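Home | Places | Industry | Transport | Index A-Z

Morlow Mill

Morlow Mill is a former water-powered fulling and grist mill on the Kurari, a minor river with a steep upper course. The earliest record of a mill on the site dates from 1693, when the lease was divided between a corn miller and a clothier. The present ruins belong mostly to a later rebuilding in coursed rubble stone. 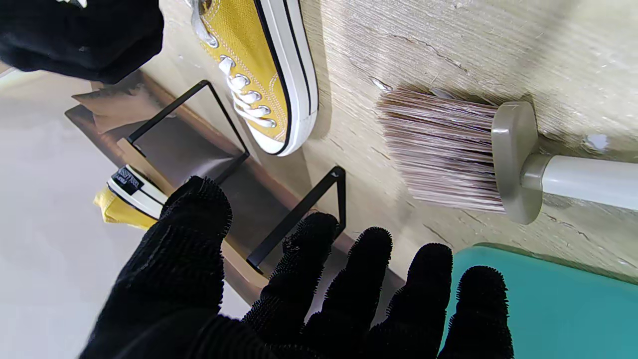
LAYOUT AND WATER SUPPLY

Water was taken from the Kurari at a low weir and carried to the mill by a leat 800 yards long. The leat is cut into the hillside for most of its length -- the lower part was lined with clay, which survives in places. It fed a pond behind the mill, from which two sluices controlled the flow to the wheels.

The corn mill had a single overshot wheel driving two pairs of stones. The fulling stocks stood in a lower building to the east and were worked by a smaller wheel, fed by the same tailrace. This meant that the stocks could run only when corn was being ground, a frequent cause of dispute between the tenants.

Decline

Fulling ended when the cloth trade moved to the steam mills at Garkinen. The lower building was then used as a store and lost its roof after a flood one February. Corn milling went on for local farms until the weir was breached.
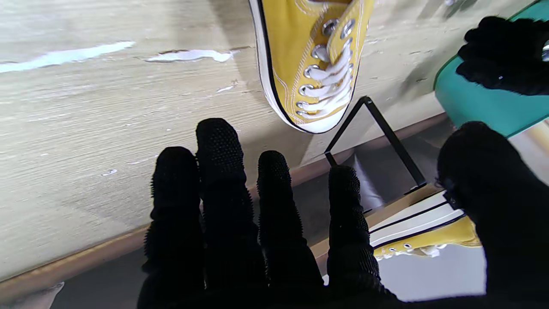

Repair of the weir was priced but not carried out, and the wheels were sold for scrap. The millstones were left in place. One pair is still on its bed, and a third stone lies face down in the yard.

Remains and access

The wheel pit, the pond bank and the walls of the corn mill stand to first-floor height. The fulling mill is marked only by footings. A public path 4 miles long follows the leat and the river from Morlow to Srisuk Bridge and passes the north side of the ruins. The wheel pit is fenced.

See also: Fulling; Leat; Overshot wheel

Page last revised Wednesday, April 15, 2020 | Contact the editors | Copyright notice | Back to top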